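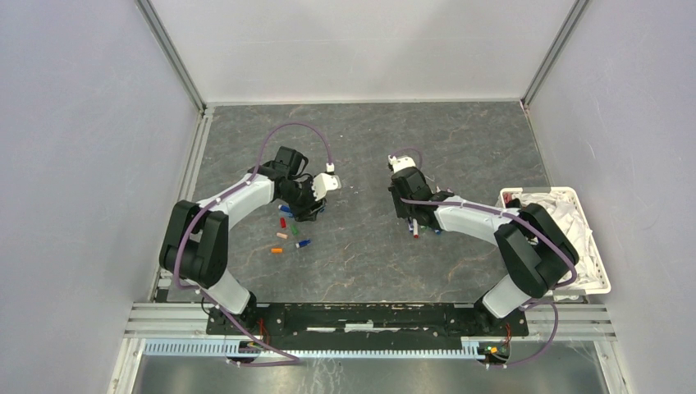 Burnham workroom, table bay, October check

Right, my turn for the monthly sheet again. Same headings as the last one so they can sit side by side in the folder, and I've put my comments under each line because a bare tick never tells me much when I come to read it three months later. Anything marked SEE TO wants doing before the next round.

28 shares

1. Tabletop surface – OK
Faint scratches, and I went over them with a fingernail and couldn't catch on any. You do have to get your head down low to look, as the pale and brownish veins in the pattern hide all sorts. I once spent ages rubbing at a mark that was part of the design! Please don't use the scouring pads on it. The soft cloths are in the drawer by the sink.

2. Table edges and side rails – OK
Ran my hand down both sides (gloves on, before anyone asks). No burrs that I could feel. The grooved rail on the left collects crumbs and fluff in the grooves, so give it a going over with the old paintbrush when you wipe down. The narrower one on the right is much less bother.

3. Back wall and side panels – OK
Gave each panel a push at the top and a push at the bottom. Nothing moved. Wall wiped with a damp cloth. Sibel asked last time if we could pin the rota up on it and I'd still say no, drawing pins end up on the table and then in somebody's hand.

4. Corner posts – OK
Checked the fixings with the small Tekar spanner. One at the back took a tiny nip more, the rest were fine. Spanner has gone back on its hook, and I'd love it to still be there in a month.

5. Bin – SEE TO
It was well over half full when I started. I've emptied it and put a fresh liner in, but it needs doing at the end of every shift. No blades in there, wrapped or not – they go in the sharps tub, and that means snapped-off ends as well.

6. Leads and plugs – OK
Plugs all sound, sockets all cool to the touch at 4 pm after a full day. Walkway at the front is clear. I looked along the purple leads for nicks and kinks as far as I could reach and was happy with them.

7. Pens and markers – SEE TO
Caps on, please, every time. An uncapped one bleeds into a cloth and then the cloth goes all over the top. We've had words about this before, so I'll leave it there (I won't, I'll be back in a month).

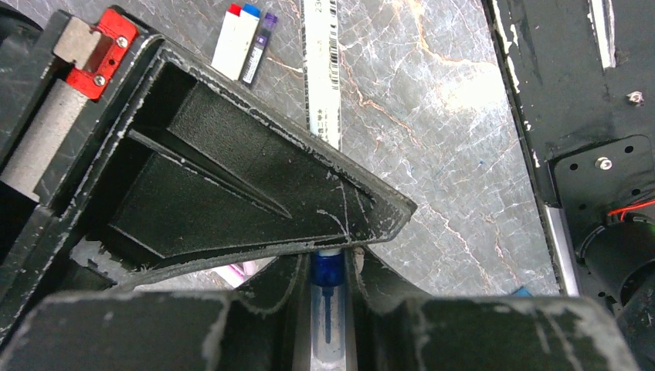
Tuncay Erdem thinks the markers ought to have a proper pot at the side, with a lid, and he'd like the solvent ones swapped for water-based while we're at it. I'm all for the pot. The swap would have to go through on order 292 with the cleaning things, so I've added a line and we'll see what comes back.

8. Lighting – OK, but
Bright enough to work by, no flicker. You do get a glare spot on the tabletop, and it makes small bits hard to pick out, so shift your head about a bit before you decide it's clean.

9. Cleaning spray – SEE TO
Distent bottle nearly out and the label is peeling. Don't decant into anything unlabelled! Spare is in cupboard 253.

Checked by Defne Taşdemir, copy to Ataberk for the folder.

2 comments

Brynhildur Snorradóttir
Could we have the paintbrush on a string? I've hunted for it every evening this week and ended up using a tissue.

Sibel Yüksel
Fine about the rota, I'll put it on the door. Who has the key to 253?

Recent
Siriwardena store room: shelf check with comments
Sharps tub, what goes in and what doesn't
Cloths and sprays: the reorder list
First aid box contents, September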